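Tracing a Gripper That Reports Closed When It Isn't

Applies to: two-finger soft-tip grippers on the Fesow controller, with a wrist camera. Procedure written up 12 December 2019.

This page covers one fault. The controller reports the fingers as closed, the task program moves on, and the fingers have not reached the commanded position. In a cloth-handling cell the result is a missed pick with no alarm. In the other direction, the program believes it has released the cloth, lifts away, and drags the basket along with it. The second case is the one that prompted this procedure. The arm pulled a loaded basket toward the edge of the work surface and stopped only when the force limit at the wrist tripped.

The logged code is 712. The Fesow manual lists it as "position mismatch, soft", and by default it is recorded without stopping motion. Change that before doing anything else. In the controller menu, open Safety, then Event Actions, find 712, and set it from Log to Hold. The arm will then freeze in place when the mismatch appears. Expect nuisance stops until the fault is cleared.

Before you start

Put the arm in manual mode at reduced speed. Keep the enable switch in your hand for every step that moves the fingers. Do not reach between the fingers to feel for play while the drive is powered. The closing force is low, but the fault you are looking for means the reported position cannot be trusted, and a finger that the screen shows as stopped may still have travel left.

You will need a hex key set, a feeler gauge, a lint-free wipe, and a laptop with the Plumier log viewer.

Step 1. Pull the log

Open the log in Plumier and filter on 712. Plot commanded position against reported position for each event. Two patterns are common.

If the gap between the curves is constant from event to event, the zero offset is wrong. Go to Step 3.

If the gap changes from one event to the next, there is slip in the linkage or debris in the slide. Go to Step 2, and do Step 3 afterward in any case.

Note the firmware revision while the log is open. Revision 7 and earlier filter the position signal too heavily and can hide a short slip. If the cell is on one of these, update it, run the task again, and take a new log before drawing conclusions.

Step 2. Check the mechanics

Power off the drive and lock it out. Open the fingers by hand. Travel should be smooth, with the same drag on both sides. A catch near the closed end usually means lint packed into the slide. Remove the cover, wipe the slide, and clear the corners with a dry brush. Do not use compressed air. It drives fibers further into the bearing.

Check the clamp screw on each finger carrier. A loose clamp lets the finger shift under load and return when the load comes off, so the gripper will pass an unloaded test and fail during the task. Mark the carrier and the shaft with one line of paint pen across both. If the line is broken after a few hours of running, the clamp is slipping.

Refit the cover before restoring power.

Step 3. Compare the reported position with the camera

Move the arm to a clear spot above the work surface, close to the basket but with nothing between the finger pads. Command a full close. Wait for the reported value to settle, then save a still from the wrist camera.

Look along the seam between the fingers. A thin sliver of the pale surface should be the most that shows through, and the tips should sit level with each other.
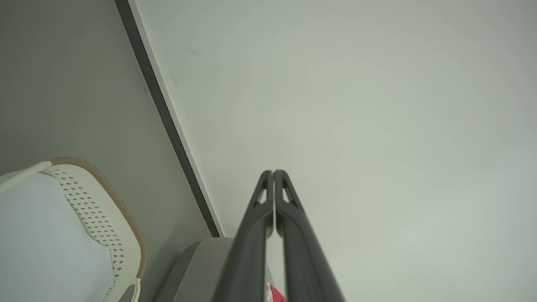

Selma Dervishi wrote in to say that a still like this cannot be used as the only check. On her cell the camera view looked correct with the fingers unloaded, and the gap opened up as soon as there was cloth in the grip. She suggests taking a second still while the fingers are holding a folded towel, and comparing the finger angle in both. She also asks whether the wear limit on the pads should be checked before the zero offset is touched, as a worn pad will be recorded as a position error and the correction will mask it.

Both points are right, and the procedure now includes them. Measure the pads first. If either is under the limit given on the Trarine pad data sheet, replace the pair. Never replace one pad alone, or the closing point will shift off center.

With the pads in order, lock out the drive again and check the gap at the tips with the feeler gauge. Compare the reading with the value on the controller screen. If the two agree, the position signal is good and the fault lies in the linkage. If they differ, reset the zero offset: restore power in manual mode, open Setup, select Gripper, select Teach Closed, and confirm with the fingers clear. The controller cycles the fingers once and stores the new value.

Save the old offset before you overwrite it. The Mabula backup tool does not include gripper offsets in its default set, and the box for them has to be ticked by hand.

Step 4. Test under load

Run 13 pick-and-release cycles at reduced speed with a folded towel. Leave 712 set to Hold. All cycles must complete without a stop. Watch the release in particular. The cloth should fall free before the wrist begins to rise, and the basket should not move.

If a hold occurs during release, look at the basket rim and handle. A finger lowered too close to the side can catch on a handle loop or a perforated panel, and the mismatch is then real contact with no fault in the gripper. Raise the approach height or move the pick point inward.

Repeat the test at full speed with the guard closed.

Step 5. Add a release check to the program

The zero offset will drift again as the pads wear. After each open command, have the program read the finger position and the wrist force, and permit the lift only when both are within limits. Set the force limit from the empty gripper value, measured after the arm has warmed up. A limit taken from a cold arm gives false holds later in the shift.

Leave 712 on Hold permanently. Record the new offset, the pad measurements and the firmware revision in the cell log, and repeat Step 3 in March or at the next pad change, whichever comes first.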